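Início > Papelaria e secretária > Estojos rígidos > Plerero

Estojo rígido Plerero verde - análise depois de um mês de aulas

27/02/2026

Comprei o estojo rígido da Plerero em janeiro, no regresso às aulas depois das férias, para substituir um Josov de tecido que já tinha o forro roto e manchas de tinta que não saíam. É para uma criança do segundo ciclo que faz os trabalhos de casa todos os dias na mesma secretária e que leva o estojo na mochila de manhã. Escrevo sobre o uso normal, sem testes de laboratório.

O modelo que comprei tem a referência 3937 e vem em várias cores. Escolhemos o verde. Nas fotografias da loja o verde parecia mais forte; na mão, muda bastante com a luz. De dia, junto à janela, é claro, quase menta. À noite puxa mais para a lima. Quem for exigente com a cor deve vê-lo ao vivo antes de pagar.

Formato e abertura

São duas conchas que abrem como um livro, com um fecho a toda a volta. Para quem vem de um estojo de tubo a diferença é grande: abre-se tudo, pousa-se na mesa e vê-se o que está lá dentro. No de tecido era preciso despejar o conteúdo para encontrar a afia.

O reverso é o espaço. Aberto, ocupa o dobro. Numa carteira de escola, com caderno e manual, não cabe aberto sem tapar alguma coisa, e o hábito que se criou foi tirar o que é preciso no início da aula e voltar a fechá-lo. Em casa o problema é menor, mas também existe quando a mochila fica em cima da secretária, que é o que acontece quase sempre.

O fecho corre bem em linha reta e prende um pouco nos cantos. Nas primeiras semanas era preciso segurar a tampa com uma mão e puxar com a outra. Agora está mais solto. O puxador é pequeno para dedos de adulto, mas a criança nunca se queixou.

Interior

Na tampa há um bolso de rede. Serve para coisas planas: cartões, autocolantes, uma folha dobrada. Não serve para borrachas nem para a afia, que fazem volume e impedem a tampa de assentar. A rede ainda não alargou, ao contrário da do Josov, que ao fim de um período já estava bamba.

O compartimento de baixo leva um esquadro pequeno de plástico sem forçar. Uma régua de 20 centímetros não experimentei, porque a que temos anda na mochila dentro de uma capa. Canetas e lápis cabem bem se forem arrumados no mesmo sentido. Se forem atirados lá para dentro, a tampa fica alta e o fecho emperra. Gostava que houvesse mais uma fila de elásticos, para as canetas de gel não andarem aos encontrões.

A limpeza é fácil. Pano húmido por fora, pano seco por dentro. As aparas de lápis acumulam-se na costura e é preciso um pincel pequeno para as tirar.

Resistência

Já caiu da mesa mais de uma vez e não rachou. Tem dois riscos finos na parte de trás, que só se notam de lado. Dentro da mochila, debaixo dos livros, a concha cede um pouco e volta à forma. Não apareceu nenhum lápis partido desde que o usamos, e com o de tecido era frequente.

Os autocolantes agarram bem à tampa. Os cantos de um deles começaram a levantar ao fim de três semanas, mas aí a culpa é do autocolante.

Na secretária 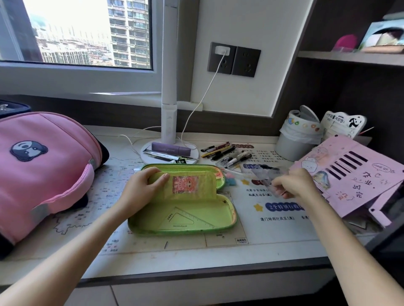

O estojo verde na secretária, em cima do tapete com o mapa da China.

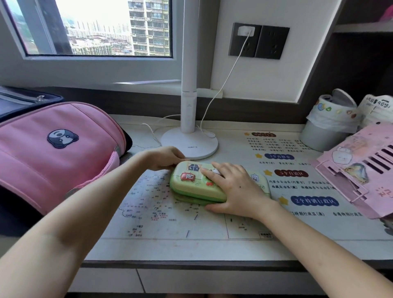 Fechado, é fácil de encostar à base do candeeiro e deixa livre a maior parte do tampo. A superfície lisa do tapete ajuda a puxá-lo para a frente e a empurrá-lo para trás sem o levantar. Numa mesa de madeira sem proteção eu teria mais cuidado com o puxador do fecho, que é metálico e risca.

As canetas continuam a ficar espalhadas ao fim da tarde, e isso nenhum estojo resolve. O que mudou foi o tempo de arrumação: abre-se a concha, põem-se as canetas alinhadas, fecha-se. Com o anterior era enfiar uma a uma pela boca do fecho.

Comparação com outros

Antes de decidir vi também um Gagnon de dois andares. Tem mais divisórias e leva o material todo de desenho, mas é pesado e demasiado alto para o bolso da frente de uma mochila normal. Para guardar em casa talvez seja melhor escolha. Para ir e vir todos os dias, prefiro o Plerero.

O Josov de tecido custa menos e adapta-se a qualquer canto da mochila. Se a criança leva só duas canetas e um lápis, chega perfeitamente.

Compra e entrega

Encomendei na loja online da Edthorpe. Chegou em 3 dias, numa caixa de cartão sem enchimento, mas sem danos. Trazia um cheiro a plástico que demorou a desaparecer; deixei-o aberto na varanda duas noites e ficou resolvido. Não traz material nenhum lá dentro, apesar de a fotografia do anúncio mostrar lápis e borracha. Isso está escrito na descrição do produto, em letra pequena.

A garantia é de 2 anos e cobre o fecho, com apresentação da fatura. Guardei a minha dentro do manual de matemática, até arranjar sítio melhor.

Voltava a comprar o mesmo modelo, de preferência numa cor mais escura - o verde claro mostra qualquer marca de caneta e tem de ser limpo todas as semanas.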